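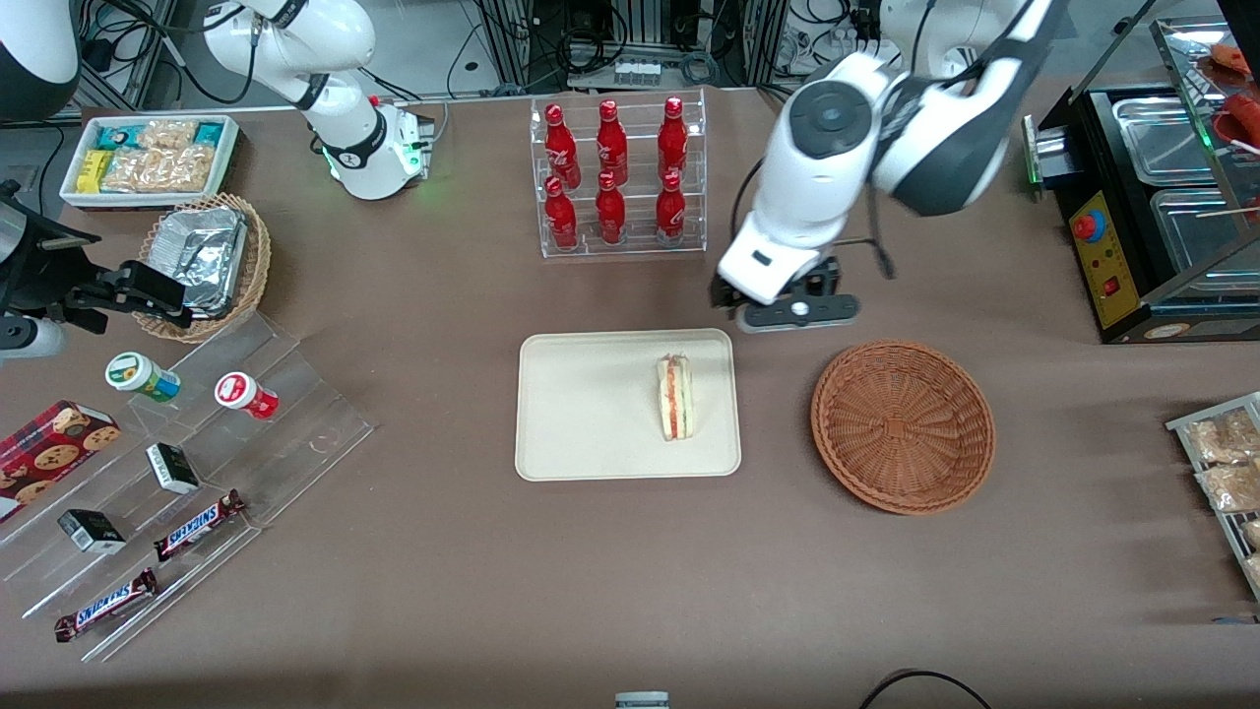
20/01/2022
Galletas saladas, segunda tanda de humedad

Sigo con el problema de noviembre: la galleta de Mudora pierde el crujido mucho antes de lo que promete el paquete, y Mudora sostiene que la culpa es del paquete. El fabricante del paquete sostiene lo contrario, como es natural. A nosotros nos pagan por tener una opinión y de momento tengo dos.

Montaje igual que la otra vez. Desecadores con sales saturadas, muestra partida a mano en trozos del tamaño de una uña (la uña de Gus, que es el patrón menos malo que tenemos), cámara a 35 °C. He cambiado la grasa de las tapas, porque la vieja había adquirido consistencia de queso. Si alguien encuentra la espátula ancha, es mía.

Pesadas de la muestra B, en gramos:
cloruro de magnesio: 1,026
bromuro de sodio: 1,196
cloruro de sodio: 1,424

Ojo, que son pesadas brutas y las porciones de partida no eran iguales. Quien ponga las tres en una gráfica y saque una isoterma preciosa, que no firme con mi nombre. Las taras están en la hoja pegada dentro de la puerta del armario, salvo la del bromuro, que apunté en un sobre. El sobre está grapado a la hoja. El sistema funciona.

La balanza Galbraith vuelve a derivar en la última cifra cuando se enciende la campana de al lado. Narendra la calzó con un trozo de goma y mejoró bastante; luego alguien se llevó la goma. He puesto otra y he escrito BALANZA encima con rotulador.

Lo de la sal de magnesio no me gusta. Había una costra subiendo por la pared del vaso y no tengo claro si queda líquido suficiente debajo. Añadí agua gota a gota hasta ver papilla y lo volví a cerrar. Con eso se ha perdido el equilibrio que hubiera, así que el reloj de ese desecador empieza de cero. Los otros dos no los he tocado, a pesar de que tenía muchas ganas.

Textura: probamos la A y la B a ciegas, Pauline, Trefor y yo. Pauline distingue las dos sin esfuerzo y las describe como «galleta» y «posavasos». Trefor las confundió todas y pidió repetir, creo que por hambre. Yo acerté casi siempre, pero las había partido yo, de modo que mi voto se anula. En la B el borde sigue crujiendo cuando el centro ya se dobla, y eso la media de humedad no lo va a contar nunca. Habría que medir borde y centro por separado. Lo propuse en noviembre y se consideró excesivo.

Darren insiste en mirar el horneado antes que el film. Dice que el horno Dernetti de la línea tuesta más por un lado y que las galletas salen ya con el agua mal repartida. Me fastidia, pero encaja con lo del borde. Ha pedido bandejas enteras, marcadas por posición, y le han contestado que las mandarán en cuanto sepan cuál es la posición.

El film de Hiltetti sigue en su caja. Las soldaduras que miré con tinte en la tanda anterior estaban bien menos una, y esa la había abierto yo con los dientes un rato antes.

Pendiente:
rehacer la tara del bromuro en un papel normal
pesar el blanco sin galleta
pedirle a Gus el cuchillo de sierra fino para separar borde y centro
contestar a Mudora sin usar la palabra «posavasos»
comprar cloruro de magnesio, queda un fondo de bote que parece piedra

No comerse la tanda C. Está en la lata de arriba, precintada y con mi letra. Trefor, esto va por ti.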